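3.2 Storage of ground spice blends

Ready-mixed curry powders lose aroma faster than the whole spices they are made from, and the rate depends mostly on light and air. We bought 311 jars of mild and medium blends from shops in Callham and kept them under two conditions: a closed cupboard and an open kitchen shelf. Each jar was opened once a day and one spoonful removed, as a household might do.

Arwel Gronow and Eleri Howells ran the tasting panel, which returned 1,702 usable score sheets. Shelf-kept blends were marked lower for aroma by the seventh week. Coriander and cumin faded first. Chilli heat held up well in both groups — in two blends the panel scored it higher at the end than at the start, possibly as the milder notes dropped away.

Blends containing dried fenugreek leaf were scored separately, as their smell tended to mask the rest.
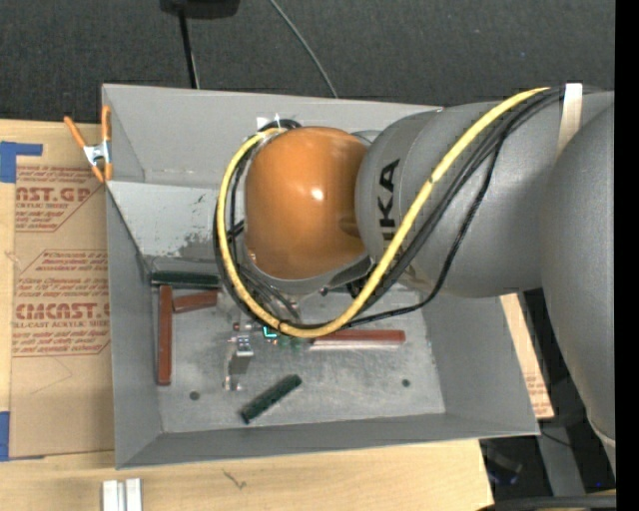 Figure 2. Robot arm over an open metal bin.

3.3 Effect of toasting before use

A second set of samples was warmed in a dry pan before tasting.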